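Copper in the Walls: Rewiring an Old Mill for a Modern Network 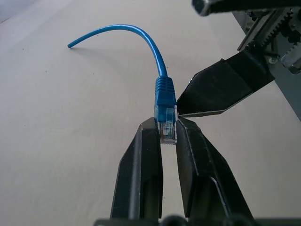 The Trellcombe building was a textile mill before it was offices, and its network grew one tenant at a time. When the property changed hands in March, the new owners asked Jadex, a small cabling contractor, to find out what was in the walls and replace whatever could not be certified. The firm's lead installer agreed to talk through the job on condition that we stuck to the cabling.

The first task was an inventory. The survey found 1,191 terminated runs, of which 42 had no matching label at either end. "A run with no label is a run you have to tone out by hand," the installer said. "One person sends the signal, the other walks the floor with the probe. You can lose a whole morning on a cable that ends above a ceiling tile."

Most of the older runs were Category 5e. The installer does not regard that as a fault. "It will carry gigabit over a full-length channel if it was terminated properly. What we kept finding was untwist. Somebody had opened the pairs up well past the half inch you're allowed, and then the crosstalk numbers fall apart at the top of the frequency range."

The replacement is Category 6A throughout, run in new basket tray. It is a thicker cable with a larger bend radius, and the mill's original conduits could not take the same number of runs. The crew bored 2 new risers through the floors and firestopped both. Bundles were held to 20 cables, mainly for heat, as much of the building's lighting control and all of its wireless access points draw power over the data cabling.

Asked about patch cords, the installer was blunt. "People spend real money on the permanent link and then plug in whatever was in the drawer. The cord is part of the channel. If the latch tab is broken, throw it out. Don't tape it."

Color coding caused the longest discussion with the client. Tu, the managed services company on the second floor, wanted a color for each VLAN. Jadex advised against it. "VLANs change in software. The cord stays where it is. Six months later the color is telling you something false." The parties settled on color by service type, with the port records held in Flement, the documentation package the building already used for its fire doors.

Testing was done on the permanent link, with results saved for every run. Failures were mostly at the jack and cleared on re-termination. A handful were traced to cable kinked during the pull, and those were pulled again.

The east stair closet is still waiting on a second electrical circuit. Until it is in, the ground floor tenants there remain on the old switch.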